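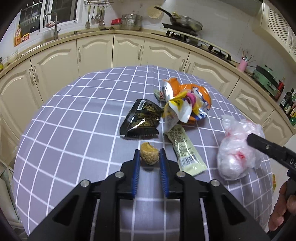 NERKBY LITTER AND RECYCLING SCHEME TO EXTEND TO SKORKHOLM FROM MAY

For immediate release

Snack wrappers, crisp bags and drinks cans from homes in Skorkholm will be collected at the kerb from May, under a deal signed this month between Nerkby district and the waste firm Pratus.

The service already runs in Nerkby town. 1,207 households signed up in the first year. Skorkholm adds another 624 addresses, all on the existing Pratus round, so no extra lorries needed.

How it works. Each home gets 2 bags, one purple, one clear. Purple for soft plastics: wrappers, bread bags, film lids. Clear for cans and foil. Out by 7am on the usual bin day. Bags are replaced free when the crew takes the full ones.

Food scraps stay in the brown caddy as now. Please shake out crumbs and biscuit ends before bagging wrappers. A quick rinse for cans is plenty, no need to take labels off.

What can't go in: nappies, crisp tubes with metal bases, batteries, vapes, anything with paint on it. Bags with the wrong items get a yellow tag and are left behind. They will be taken the following week once sorted.

Soft plastics go to the Vasconcelos sorting hall outside Nerkby, where they are baled and sent on for reprocesing. Cans are baled at the same site. The hall took on a second shift over the winter to cope with the bigger round.

"Residents in Skorkholm have been asking for this since the Nerkby bags first appeared," said a spokesperson for the district. "Wrappers make up a big share of what ends up in the grey bin and people are fed up with it. Sign-up takes a minute."

Flats and shared houses: 350 addresses in Skorkholm share bin stores and will get large lidded bins instead of bags. Managing agents have had letters. Tenants don't need to do anything, the bins will be be in place before the first collection.

Cost to households: none. The scheme is paid for from the existing waste budget and from the sale of baled cans.

Sign-up is open now, online or at the desk in Nerkby library. Large-print leaflets at the desk. Starter packs go out by post in April, so please register before then if you want bags for the first round.

Businesses are not covered. Shops and cafes wanting a similar collection should speak to Pratus direct.

ENDS

Notes to editors

Nerkby town collections carry on as normal, same days, same bags.

Visits to the Vasconcelos hall can be arranged for press, mornings only. Sturdy shoes please.

Media enquiries: Nerkby district press desk, 9am to 4pm.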